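We use cookies to improve your experience on this site. By continuing to browse you accept our use of cookies. Accept | Manage settings

Comparing grippers before buying one

Ruairi Jardine spent most of June closing robot fingers on the same few objects, over and over, inside a computer. He works on automation at Trusgate, a company in Doderstead that services valve and pipe assemblies, and his job this summer is to pick a gripper for the arm the company plans to put on its sorting bench.

He had two candidates. One is the Rutherford, a two-finger parallel gripper. The other is the Humenard, which has longer, jointed fingers that bend in when they meet resistance. Both fit the arm Trusgate already owns, and both suppliers provided models he could load into a simulator.

"I could have asked for loaners and bolted them on," Jardine said. "But a loaner is here for two weeks, and you lose half of that to wiring and brackets. In simulation I change one file and start the next run."

He ran 2,345 grasps in all, split between the two grippers. Each run starts with the objects dropped in new positions. The arm has to go to one of them, close, lift, and hold for 8 seconds. If the part slips or turns too far in the fingers, the run is marked as a failure.

The parallel gripper did better on anything with flat sides. Jardine said he expected that, and he did not spend much time on it. Pipe work was where the two came apart. The parallel fingers held a straight length of pipe well but had trouble near a branch, where there is little room to get a finger down on each side.

"With the jointed one you can come in crooked and it still closes on something," he said. "Whether it closes on the thing you wanted is a separate question. A few times it had the valve handle when the plan was to have the body. The software called that a success until I changed the check."

He changed the check on a Thursday and had to repeat the earlier runs, which cost him 24 hours of computing time.

The assembly he uses most has two valves with red handles, one on each branch. Loose objects are placed near it on purpose. Some are simple shapes with known sizes, and others are there to get in the way.
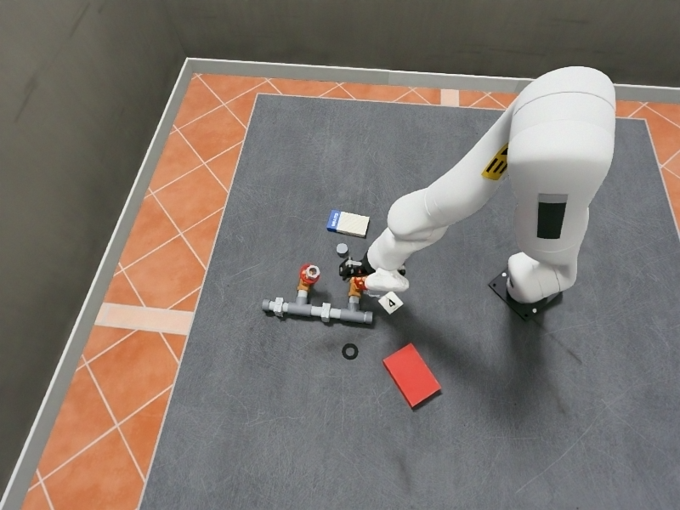

The simulated arm with its gripper at the right-hand valve of the pipe assembly. A numbered cube and a red box are among the loose objects on the mat.

Jardine does not claim the simulator settles everything. Friction is the weak spot - he set it from a supplier's table and then tried 5 other values to see how much the results moved. For the parallel gripper they moved very little. For the jointed one they moved enough that he wants to see it on a real part before he signs anything.

"Our parts come in with oil on them," he said. "I can type in a low number and call it oil, but I wouldn't bet the budget on it."

He also wants a better look at camera placement. The wrist gets between an overhead camera and the part during the last stretch of a reach, and he has been testing a second view from the side. That work is not finished.

For now he leans toward the Rutherford, with a narrower set of fingertips made in the shop. The Humenard costs more and takes longer to close. He has asked for one on loan anyway, to try on the oily parts.

"If it holds those, I'll have to think again," he said.

Get stories like this by email. Enter your address to sign up for our newsletter. You can unsubscribe at any time.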